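How to remove limescale from drinking glasses

by Marlies Hofstetter

In our town the water is very hard, and after some months every glass in the kitchen becomes grey. Many people think that such a glass is old and they throw it away. Mostly it is only lime, and lime goes off with a weak acid. I explain the method which I use at home.

What you need

White vinegar or citric acid powder
A plastic bowl, deep enough for the glass to lie under the liquid
A soft sponge
A cotton towel without fluff

First make a test. Put one drop of vinegar on the grey part, wait a little and rub with your finger. If the place becomes clear, you have lime and you can continue. If it stays grey also after a second try, the surface of the glass itself is damaged by the dishwasher. For this there is no cure that I know.

For plain glasses, mix 100 ml of vinegar with 700 ml of warm water. With powder, I take 2 level tablespoons for the same water. Lay the glasses in the bowl so that they do not touch each other, and leave them for half an hour.

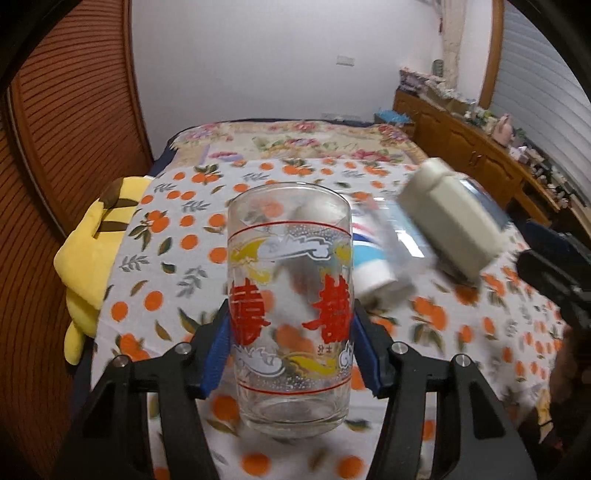 Glasses with a printed or gold decoration should not lie in the bath. Wet a piece of kitchen paper with the mixture, put it only on the grey places and take it away after five minutes. My neighbour Divina Quiambao left her gold rims in vinegar during one night, and in the morning the gold was partly gone.

After the bath, wipe with the soft side of the sponge, inside and outside. The bottom corner inside is difficult for big hands. I wrap the sponge around the handle of a wooden spoon. Please do not use steel wool or scouring powder.

Rinse well with warm water. Do not take a glass from a hot bath and hold it under the cold tap, it can crack. Then dry it at once with the towel, before the drops leave new spots.

If you wash by machine, fill the salt regularly and choose a programme under 70 degrees. I repeat the vinegar bath each February and again after the summer.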